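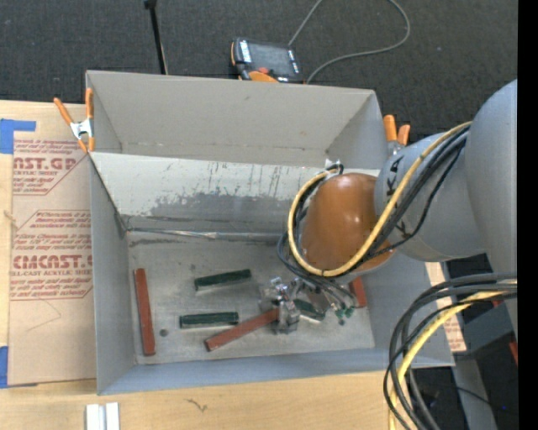
SPEAKER NOTES / STORAGE AND SORTING

Rullwood open evening, 2024-11-03
Talk 5: Blocks, boxes and what happens to paint
Speaker: Jussara Xavier. Slides: Sylvie Lemieux.

Start with the box on screen. Let people look before talking.

Point out the colors first. Red and dark green, long rectangular blocks, all wood. We picked two colors that people can tell apart across a room. At Pirkach we had one color only and sorting meant picking up every block to check the label.

Next, the wear. The green ones have gone lighter along the edges. Edges take the knocks, so look there first when you go through a set. My rule is to repaint when bare wood shows on a flat face. Worn edges can wait until October, when we do the whole stock.

Then the walls. They lean outward, so the box is wider at the top than at the floor. I like this shape for loose blocks because a hand fits in at the sides. Straight walls are better if you want to stack boxes. Say that, someone always asks.

Smudges and scratches on the inner wall. Wipe with a dry cloth, then a damp one wrung out hard. Do not soak it. Scratches stay.

How full? Keep to one layer. The blocks can lie at any angle, no need to line them up. Once they are in a heap, people dig, and digging is what scuffs the paint.

Numbers, if there is time: the Pleltden store holds 4,000 blocks. We check 100 of them every 3 months and write the results on the card by the door. Chan boxes are checked separately, ask Sylvie for that list.

Pass the paint samples around here. Get them back before questions.

Last slide is the contact page. Leave it up.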